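¿Cómo guardar cuencos apilados sin que se rayen ni se queden pegados?

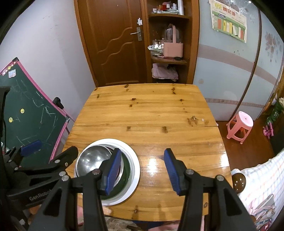

El plato blanco, el cuenco verde y el de acero, en la mesa de pino

drorko
Jul 25, 2021

Hola a todos, y perdonad de antemano si me enrollo. En casa tenemos poco armario y casi todo acaba apilado: plato llano debajo, cuenco verde oscuro encima y, dentro, uno de acero inoxidable que me encanta porque brilla como un espejo. El problema es que el de acero se me queda ladeado y a veces, al sacarlo, se viene el verde detrás. Además me da miedo que el metal acabe marcando el esmalte, que el juego lo compré en mayo y me costó 140 pesos cada pieza (era oferta, pero aun así).

¿Vosotros los guardáis juntos o separados? Y ya que estoy: la mesa es de tablas de pino barnizadas, con sus nudos y una muesca que me trae por la calle de la amargura. ¿Apoyáis la loza directamente o ponéis algo debajo?

Zirkis

¡Qué bonita la mesa! Yo no le tocaría ni un nudo, de verdad. Mi consejo es que separes el acero de la cerámica, o que metas entre los dos un círculo de fieltro o un paño fino doblado. Yo los corto de una manta vieja, un poquito más pequeños que el fondo del cuenco, y llevo 4 años con los mismos. Si lo que te ha quedado es una raya gris, muchas veces es metal que se ha depositado encima y sale con pasta de bicarbonato y paciencia — frota suave y prueba antes en un ladito que no se vea.

Para sacarlos cuando se enganchan, sujeta el verde por el borde con una mano y gira el de arriba, sin tirar. Y sécalos bien antes de apilar, que con agua en medio hacen ventosa y es una lata.

hidano_900

Compra todo del mismo juego y se acabó, los cuencos de distinta forma nunca encajan. Para la mesa, mantel.

Vasiliauskas

No hace falta comprar nada, mujer u hombre, lo que seas. Cambia el orden: el acero abajo del todo, si cabe, y la loza aparte con sus platos. En cuanto a la muesca, cera dura en barra del tono del pino, la ablandas con el dedo, rellenas, dejas pasar 10 minutos y alisas con una tarjeta de plástico. Yo lo hice en la mesa de mi madre y quedó bastante disimulado, aunque a contraluz se nota un poco, las cosas como son. Y unos salvamanteles de corcho para la loza, que el barniz brillante se raya con mirarlo.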